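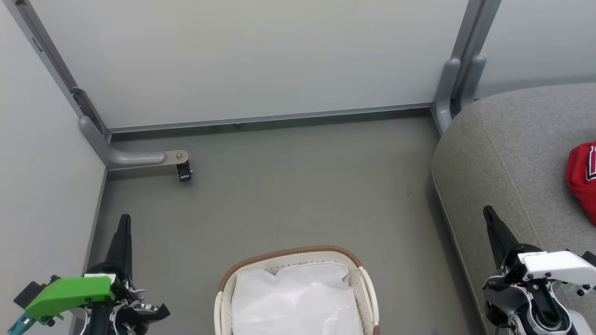

Gray sofa beside the wall panels.

Furniture testers wanted — Marnlow reading room, Dendness

Cumitik is looking for adults to try out seating for public waiting areas and libraries. We want to hear from people who sit for long stretches: readers, knitters, parents with small children, anyone who naps.

Each visit lasts 90 minutes. You will sit in several seats, read or do your own quiet work, and fill out a short form after each one. There are 20 places in this round. Visits run through April and can be booked for mornings or early evenings.

You should be 18 or older and able to get in and out of a low seat without help. A separate round with higher seats and armrests is planned — tell us if you would like to be on that list.
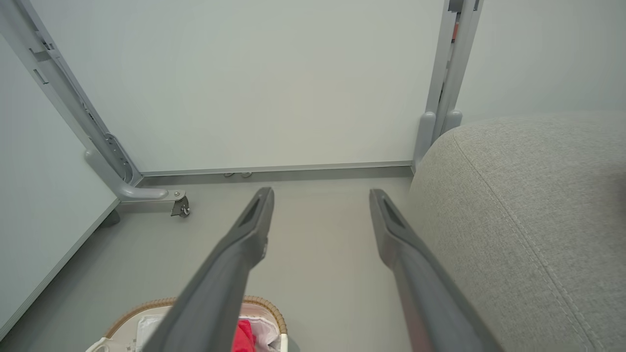

Pale panel with a metal rail along its base.

Testers receive a $40 gift card at the end of the visit. Bus fare is paid back with a receipt. The entrance on Etim Street has a ramp, and there is free parking behind the building.

To apply, write to Oluwatosin Akpan at the Cumitik front desk with your name, your height and the times that suit you. Please do not send a resume.

Posted Nov 22, 2023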